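Workshop Tips: Hand-Held Grippers That Drop Out or Slip

The notes below cover faults met when two hand-held grippers are used over a table to train an arm on household jobs such as tidying a tissue box, folding a cloth or setting flowers in place. They assume the tools are already charged and paired.

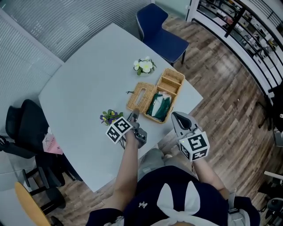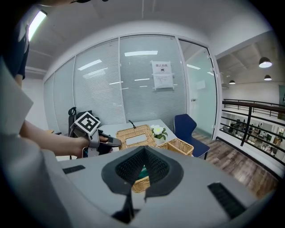
The fault that cost us the most time was a tracking dropout on one hand only. The log for that hand stopped for a moment, then resumed with the tool several inches from where it should have been. An arm replaying such a recording will try to cover the gap in one step. Ours did so in December and drove its wrist into the tabletop at full speed. The wrist cover cracked. Nobody was within reach, but the guard had been left open, and that was a separate mistake.

Of 462 recordings checked afterward, 98 had at least one jump. Renata Garrido traced most of them to the cable. When a cable is pulled tight at the end of a long reach, the plug shifts in its socket and the signal drops.

Cable
Leave enough slack for a full arm's reach to the far corner of the table. Hold the slack with a soft tie at the handle, never at the plug. Do not let a cable lie where the jaws close. If the plug can be wiggled by hand, replace the lead. Bolteo leads with the angled plug have held up better for us than the straight ones.

Markers
Wipe marker faces with a dry cloth before each session. A fingerprint can produce glare under ceiling lights. Do not use glass cleaner on printed faces, as it lifts the ink. A marker with a bent corner should be reprinted and not pressed flat.

Fingers
Soft fingers pick up dust from woven baskets and then slip on smooth lids. Clean them with a damp cloth and let them air dry. Check the edges for splits. A split finger can catch on wicker and drag the whole basket. Loïc Boyer keeps a spare pair in the drawer under the Garkum vise; sign for them.

Table
Clear away loose cable ends before starting. Push chairs back far enough that an elbow will not strike one. Keep fabric and paper bags off the side where the arm will later run.

Before replay
1. Plot the path of each hand and look for straight jumps.
2. Reject any file with a jump. Do not smooth it.
3. Run the first replay at low speed with the table bare.
4. Close the guard and test the stop button.
5. Stay outside the floor tape until the arm has parked.

The speed limit is now set in the controller at 700 mm per second, and a gap of more than 3 frames halts the replay. Both values are locked. Ask Gilles Deschamps if a job needs them changed.

If the arm does hit something, press stop and leave it where it is. Do not push it back by hand while the drives are live. Write down the file name, switch off at the wall, and check the wrist screws for movement before the next run. Replacement wrist covers are on the shelf marked Marchal.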